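Posted Jan 7, 2022

I've had a few messages asking what my job is like now that half of what I used to do is done in simulation. I'll put it in a thread so I can point people to it.

1/ Background first. I work at Pivgate, in the kitchen task group. I came in as a test technician. For years that meant standing in a mock kitchen, putting things back where they started so the arm could have another go.

2/ If the arm knocked a kettle over, I picked the kettle up. If it nudged a kettle a bit to the left, I moved it back a bit to the right. Then I wrote it down. That was most of a shift.

3/ In November we moved the early testing into rendered kitchens. The reset is a line in a script. The kitchen goes back to its starting state and you run the next one. A batch is 200 attempts, and you can leave it going while you have your dinner.

4/ The stove tasks were the first to go over, as those were the ones with the most resets.
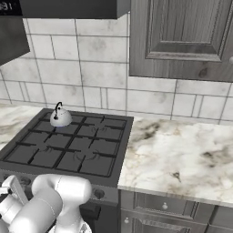 5/ What went with them was the walking about. I used to be on my feet all day and now I sit at a desk with two screens, looking through runs and marking where they went wrong. My back was better before, if I'm being truthful. I've asked for a standing desk.

6/ Headcount, as people always ask. There were 13 of us on the floor before the change. Nobody was let go. Three moved to other sites when their contracts came up and weren't replaced, so make of that what you like. I don't think you can call it no effect on jobs.

7/ The rest of us were offered retraining. It was five weeks, in work time, on full pay. Marcelino Llorente ran it. He'd done the floor job himself years back, which helped, and he didn't mind being asked the same thing twice.

8/ The part I found hardest was the naming. On the floor you'd say "it missed". Now you have to say how it missed. Wrong approach angle, closed too soon, caught the next thing along. We've got a list of codes and for the first fortnight I had it taped to the monitor.

9/ We look at each run from more than one camera. The wide one tells you where the arm is in the room. The one over the gripper tells you what it's got in front of it. I mostly work from the second and go back to the wide one when I can't tell why the arm has stopped.
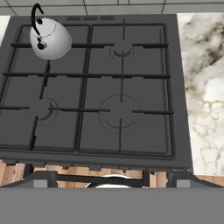

Gripper camera, looking down on the stove. Kettle on the rear left.

10/ A kettle sounds like an easy object. It isn't much fun to mark. The handle is thin and from above it can be hard to judge its height, so you're flicking between views to see whether the fingers would have cleared it.

11/ Someone asked whether simulated kitchens are realistic enough. For finding the daft mistakes, yes. For anything to do with weight or slip, I'd still want a real kettle with real water in it. We keep one real bay for that, the Itano bay, and a run has to pass there before it gets signed off.

12/ I do one shift a week in the Itano bay and I'd happily do more. So would most of the old floor crew. The rota for it is the only thing we argue about.

13/ Pay. The new grade is slightly higher. The night shift is gone, and the night allowance went with it. For those of us who did a lot of nights it comes out nearly level. Sabina Ševčík, our rep, raised this before the changeover and got the allowance tapered over five months. It should have been in the first offer.

14/ What I'd say to anyone whose workplace is about to do the same: ask early who will be doing the checking, and at what grade. Ours was going to be given to an outside firm, Zelley, until someone pointed out that the people who'd watched the arm fail for years were already in the building.

15/ Also ask to see the software before they buy it. The first marking tool we were given needed a separate window for every camera and kept losing your place. The one we use now is called Ji. It still logs you out if you go for a brew, but it does save your notes.

16/ Do I miss the old job? Bits of it. I miss talking to people between runs. It's quiet in the office, and most of us have headphones on. We've started taking the morning break together again and that has helped.

17/ I'll answer questions on the retraining if anyone wants them. I can't share the code list or anything about customers, so please don't ask.

38 shares | 21 comments
Print this thread
E-mail this thread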